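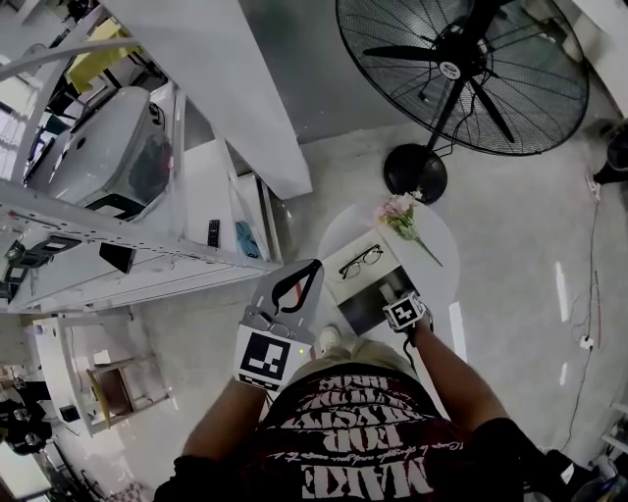

排练厅与小演出厅安全自查表（附说明）

2023年10月16日　文／Lokport音乐教室编辑组

每到学期中，各位带合奏课的老师都忙得团团转，可我还是想请大家抽出15分钟，开课前把教室慢慢走一遍。表格沿用二月那一版，我在后面添了些唠叨话，请多包涵。

□ 通道与出口
合格。两扇门都能一推到底。大提琴盒请靠北墙立放，别再堆在门后啦！

□ 合唱台阶
需整改。第三级右侧螺栓松动，修好之前请只用前两级，孩子们挤一点也没关系。

□ 谱架
基本合格。清点125个，有几个锁不住高度，已贴黄胶带，请勿取用。

□ 电源与音箱
合格。Bisgaard音箱的线已重新走过，过道处压了线槽。键盘老师自带的插排，麻烦下课后拔掉带走。

□ 噪声
待复查。铜管组和打击乐同室时实在太响，耳塞放在钢琴旁的铁盒里，老师们自己也要戴呀。

□ 钢琴脚轮
合格，三个都已锁住。挪琴请至少叫上两个人。

台阶修好后我会再走一遍，结果照旧贴在门口的板子上。

相关文章
・Todow少年合唱营报名须知
・木管乐器秋冬保养
・Veltbridge音乐厅后台参观记

读者留言
弦乐组家长：琴盒靠北墙会不会离暖气太近？我家那把已经开过一次胶了。
编辑组回复：提醒得对，请放在靠窗帘的那一半，离暖气远些。
爱打鼓的老师：耳塞快用完了，能再补一盒吗？谢谢！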